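Handing over a hanging task to the two-arm cell

These notes cover the changeover at Kardale, where small items that used to be hung by hand are now placed on wall hooks by a pair of arms. They are written for shift staff, not for the installers.

Before the shift

Check that the floor between the bases is clear. Run each arm through its slow check and watch the cables: they must follow the wrist without pulling tight. Open and close both grippers twice. Enter the result in the Cellora log, with your initials.

Running the task

Start at 40 per cent speed. Let the cell complete four cycles before raising it to 81 per cent. Stay outside the marked line while either arm is moving.

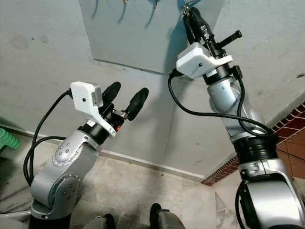 If an item is dropped, press pause and wait for both arms to stop. Pick it up by hand, return it to the start position and press resume. Do not reach in between cycles – the gap is shorter than it looks.

What changes for staff

The reaching work goes. Checking, restocking and fault reports take its place, and Hsin-yi Kuo has put 26 minutes per shift on the rota for them. Anyone may stop the cell without asking first. Questions about hours go to Ehsan Rezaei; faults that return after a restart go to Ilaria Martinelli.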